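**Week 6: Learning from demonstrations, and what the demonstrations forgot to mention**

Readings: the Fornier report, sections 2 through 4. You may skip section 5, which is mostly about their funding.

Last week we ended on the claim that imitation learning is "just supervised learning with a robot attached." Please cross that out in your notes. It was my sentence and I regret it.

### 1. The setup

The Flerkard task set is about servicing desktop computers: pull a memory module, release a drive carrier, unplug a cable, put it all back. A person guides the arm through the task while we record joint positions, gripper opening and the view from the wrist. A network is then trained to predict the next short chunk of motion from the current view.

We have 1,178 recorded demonstrations. After throwing out the ones with dropped parts, missing video, or an operator who wandered off to think, 959 remain. Homework 3 uses the 959. If your loader reports 1,178, you skipped the filter, and your results will be exciting for the wrong reasons.

### 2. Why the inside of a PC

Because it is awful. Blocks on a table have clean edges and stay put. A computer case has reflective metal, thin levers, parts that hide behind other parts, and cables, which obey no one.
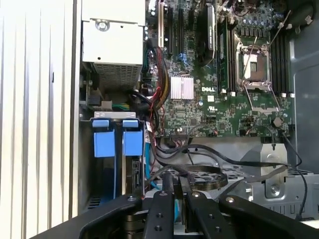

Okoth disagrees with this section and asked for equal space: the clutter helps, because a bare table gives the network nothing to line itself up against, while a motherboard is full of landmarks that never move relative to each other. If you want a hard case, try a drawer of loose socks.

I concede the landmarks. I don't concede the cables. A slot stays in the same place on the board for every unit of a given model, so a policy can learn "left of the socket" and be right all day. A cable takes a new shape each time somebody touches it, and the policy will happily learn the shape it had in August.

### 3. Compounding error

Let the policy make a small mistake at each step with probability *e*. Once it drifts off the demonstrated path, it sees views that no demonstrator ever produced, so its next guess is worse. Over *T* steps:

- With no way to recover, expected cost can grow like *eT²*.
- If the policy has seen recoveries in training, cost can get back down to something like *eT*.

The usual way to show it recoveries is to let it fail and have a person take over. The Fonden method does this on a budget. The operator watches, grabs control when things look bad, and only the corrected stretch is added to the training set. We allow 10 corrections per round, then retrain.

Note what "look bad" is doing in that paragraph. It is the whole method, and it lives in the operator's stomach. Two operators with different nerves will give you two different data sets.

### 4. Result

Plain imitation on memory removal, 100 trials: good at getting near the module, poor at the latches. The common failure was to press beside the latch, wait politely, and then lift as if the module had come free.

With corrections, most of that failure went away. A new one showed up: the gripper now hesitates above the latch, even when it is lined up perfectly well. Go back to the recordings and you will find the reason. Every correction begins with the operator pausing to decide what to do. The network copied the pause.

(Trimming the first moments of each correction helps. Trimming too much removes the recovery. Choose a number, write down that you chose it, and do not call it "optimal" in your report.)

### 5. For next time

1. Redo the bound in section 3 for a policy that predicts chunks of *k* steps. Where does *k* help, and where does it hurt?
2. Find one demonstration in the set that you would have filtered out and we didn't. Defend your choice in a paragraph.
3. Respond to Okoth. Socks are allowed as evidence.

Homework 2 is still due at the start of class. The gripper's hesitation is not grounds for an extension.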